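Re: Wallpaper on panels

Wednesday, November 3, 2021

Gerrit Fourie wrote:
> Did you paper the panels before or after the beams went up?
> And does the pattern line up at the corners?

Gerrit,

Before. I used the teal floral on the back and both sides, upper panels too, and 4 rolls covered it. Don't try to match at the corners. The aluminum hides the joint, so I trimmed each sheet to its own panel. The hook rail went on last, on the crossbeam at the back. Nothing hanging on it yet. Floor is the gray marble look.

Szu-yu

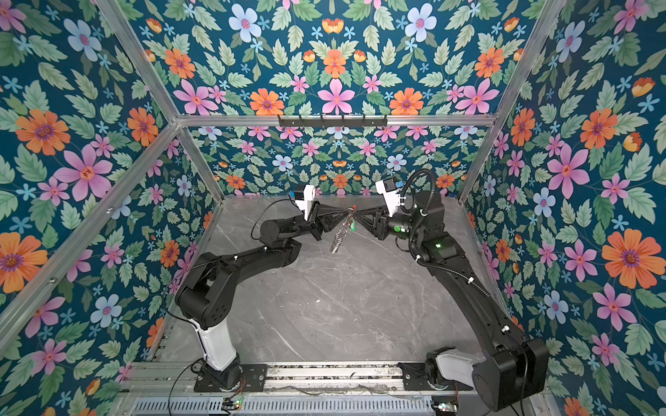
Rawan Khasawneh wrote back that paste had lifted on her side panels by March, and she would size the boards first.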